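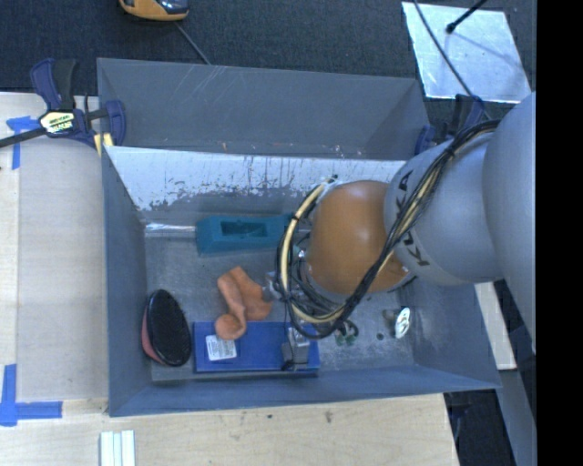 Lozano makes leather bags and small leather goods in a two-story building in Unley, behind the old rail yard. The workshop opens its doors to the public one morning every July, and this year I went. You sign up by e-mail, and they send back a slip with a number on it. Mine was 102. The door opened at 9, and we were taken around in small groups.

Perla Becerra led ours. She runs the cutting floor and has been with the company long enough to remember when it made only belts. We started in the hide store on the ground floor, a long cool room with shelves up to the ceiling. The hides are kept rolled, grain side out, with a paper tag tied to each one. Most of the calfskin comes from a tannery called Skedberg. The heavier cowhide for straps comes from two other suppliers, which she did not name. She unrolled one calfskin on the table and had us run our hands over it to find the flaws. I found a healed scratch near the neck and missed two insect bites and a vein mark. She circled them all with a silver pencil in a few seconds.

Flaws do not mean the hide is thrown out. The cutter places the patterns around them, and anything doubtful goes into linings, tabs or the inside of a strap. The belly is stretchy and gets used for very little. Becerra said that how much usable leather comes out of a skin depends more on the cutter than on the skin. The scraps are sorted by size. The bigger ones become key fobs and card sleeves, and the small ones are sold by the bag at the front desk.

Cutting is done two ways. Bags made in any number are cut with steel dies in a press. Short runs and samples are cut by hand with a knife and a cardboard pattern. The dies hang on pegs along one wall, each with a painted number. The highest I saw was 3973, but Becerra said the numbers skip a lot, and plenty of the older dies have been sent for scrap.

Upstairs is the sewing room. The edges are thinned first on a skiving machine so the seams don't come out bulky. Then the parts are glued, folded and tapped flat with a hammer before anyone sews them. I had expected more sewing and less glue. Most of the time in a bag goes into that preparation, plus the edge finishing at the end. The edges get three coats of paint, sanded between coats, and the last coat dries overnight on a rack.

Gholamreza Karimi was at the bench by the window, setting handles on a tote called the Geltamier. It is an open bag with a flat base, two rolled handles and one inside pocket. Each handle has a cord core, and the leather is wrapped around it and stitched by hand with two needles. He let a couple of us try a few stitches on a scrap. The awl has to go through at the same slant every time, and mine wandered after the third hole. He said a pair of handles takes him most of an hour. The waxed thread is a polyester one. They used linen until a few years ago and changed after customers came back with worn threads at the handle ends.

Someone asked how long the tote should last. Karimi would not give a number of years. He said the handles and the base corners go first, and both can be replaced. Repairs are done in the same room, on a shelf marked with the owners' names. There was a fair amount of work on it, mostly zippers. The repair book for the past year was at line 1002 and that includes belts.

The tour ended at the front desk, where there is a small shop with samples and seconds. The seconds are marked inside with a punched dot. I looked at a dark brown Geltamier with a shade difference between the front and the back panels, which I could see by the window but not under the shop lights. I left it and bought a card sleeve and a bag of scraps. The straps on the crossbody bags seemed short to me, and I'm not tall. They will punch extra holes while you wait, though that only helps if you want it shorter.

A few practical points. Street parking fills up early, but the lot by the rail yard had space when I left. The stairs to the sewing room are steep and there is no elevator. Photos are allowed on the ground floor only. The glue smell upstairs is strong even with the windows open, and one person in our group waited it out on the landing. The whole visit took a little under two hours with the shop, and the coffee was free.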